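Stock and Orders Database: Progress Report to the Board of Drumel Foods
13/01/2019

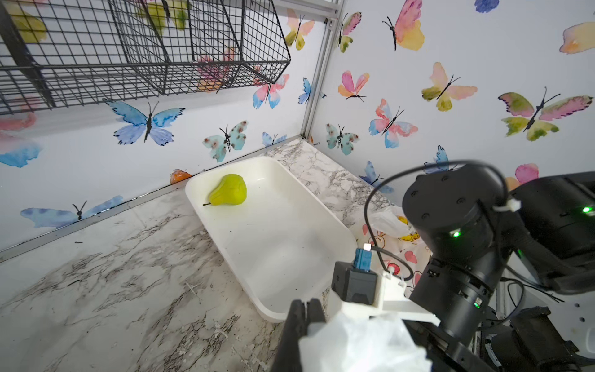 Work on replacing the depot order sheets has now reached the end of its second stage. The first stage covered the product list and the customer records. The second covered order entry and the daily picking lists. Stage three, which is invoicing and credit notes, has been started but is behind the plan agreed when the budget was set.

Where things stood at the start

Orders were kept in 337 workbooks, one for each account customer, stored on the shared drive at the Endgate depot. Each workbook had its own copy of the price list. When a price changed, the office had to open every file and alter it by hand, and the Marino depot kept a further set which did not always agree with ours. Credit notes were written in a separate file and matched to invoices at month end.

Work completed

All the customer workbooks have been read into the new database, which is called Plirno. Most went in without trouble. The ones that caused difficulty were older files where columns had been added in the middle of the sheet, or where the delivery address and the special instructions had been typed into the same cell. These were sorted out by the office and checked against the last paper invoice.

There is now one price list. A change made at Endgate shows at Marino the next time the screen is opened. Old prices are kept with the dates they applied, so an order can be looked up later at the price the customer was charged.

Order entry has been in use at Endgate since the start of December. The telephone staff asked for the customer's usual order to come up first, with the quantities blank, and this was added before the screen went live. They also asked for the product search to work on part of a name. It does, although it is slow when only two letters are typed, and we have left a note on the screen asking for at least three until this is improved.

Picking lists are printed by van and then by aisle. Previously they were printed by customer and rewritten by the early shift. The time from the last order being taken to the lists being ready has come down to 30 minutes. We do not have a reliable earlier figure to set against it, as the times were not written down.

Problems

Marino has not yet moved over. The line to the depot dropped several times during testing, and on 2 occasions an order was saved without its last few lines. The cause of the missing lines was found and the program now saves each line as it is entered. The line itself is a matter for the telephone company, who have been out once and are due to come back. Until it is steady we do not want to take the old sheets away from them.

Units of sale took longer than planned. The same item might be held as a case, a tray, a kilo or a single piece, depending on who had set up the workbook. Every product now has one stock unit and a list of the units it may be sold in, with the conversion held alongside. Agreeing the conversions with the buyers used up most of the time set aside for contingencies.

Some customers had private arrangements on price that were recorded only as a comment on a cell. The import did not pick these up at first. It was run again with comments included, and the results were passed to the sales office to confirm. There are 5 still waiting for an answer, and those accounts are being priced by hand.

Spending

The licence and the two new workstations were bought within budget. Programming hours for stage two went over, for the reasons given under units of sale. We have moved the shortfall against the training line, where less has been spent than expected because the Marino sessions have not been held. That money will be needed again once the depot is ready, and we ask the board to note this now.

Next stage

Invoicing will be tested at Endgate first, with the old and new invoices produced side by side for one full month and compared. Credit notes will be raised from the original invoice, with a reason chosen from a list. The draft list is with the accounts office and has too many reasons on it at present.

Decisions needed from the board

Whether the old workbooks may be made read-only at Endgate. Two of them were altered after the changeover and the changes had to be copied across.

How long closed customer accounts should be kept in the database.

Whether Marino should move to order entry and invoicing together, or take order entry first as Endgate did. Our preference is for order entry first.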